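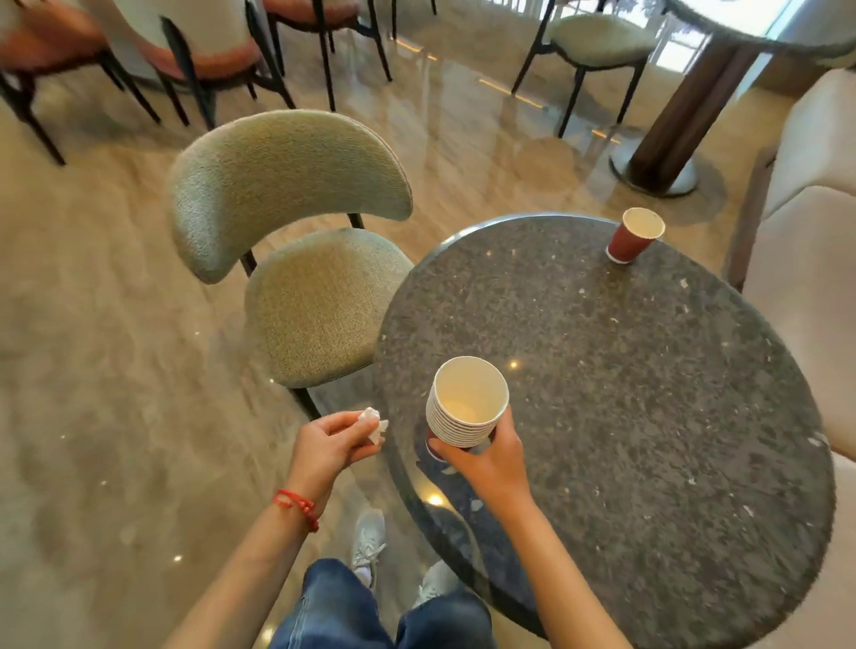
Posted by the author of Crumbs and Saucers on Apr 21, 2026
Filed under: Home, Coffee, Small Gatherings

My sister-in-law asked me last week how I manage to have people over so often without losing my mind, and I gave her such a poor answer over the phone that I've been composing a better one in my head ever since. So this is for her, and for anyone else who keeps meaning to invite the neighbors in and then looks at the state of the kitchen and decides on next month instead.

I started the Saturday coffee mornings back in February, when the weather was miserable and I hadn't seen a soul from our street except through a windshield. I put a note through 28 doors, all the way down Pivton Lane and partway up the hill, and then I panicked and baked far too much. Three people came! Two of them had lived across from each other for years and had never said more than good morning, and they stayed until lunch talking about gutters (I know more about gutters now than I ever planned to).

We outgrew my living room pretty quickly, so these days we borrow the lobby at Studus Hall when it's free. It's a bit grander than we are, but there's plenty of room for a stroller or a walker, and the parking is easy.

Paper cups, by the way. I held out for real mugs for a good while because I think coffee tastes better in them, and I still do at home. But carrying a box of mugs out to the car, and then carrying them all back dirty, took the shine off the whole morning. I bring a stack of plain white cups now and a packet of tissues, and I've made my peace with it.

As for food, please don't bake four things. Bake one thing and buy another. My one thing is the lemon loaf, which freezes beautifully if you wrap it while it's still a tiny bit warm, and the bought thing is usually the seeded rolls from Jacobs, with butter and whatever jam is open. When I tried to do a proper spread I spent the entire time fussing over plates and went home without having had a real conversation with anybody.

The other thing I'd say is to pick an end time and put it on the note. I was worried it sounded rude — my mother would have been horrified — but people seem to like knowing. Ours says ten to noon. Folks who want to linger help me wipe down, and we usually end up chatting in the parking lot for another half hour anyway.

I still owe a few of you the loaf recipe. It's written on the back of an old Resel seed packet somewhere in my kitchen drawer, and I'll type it up as soon as I find it.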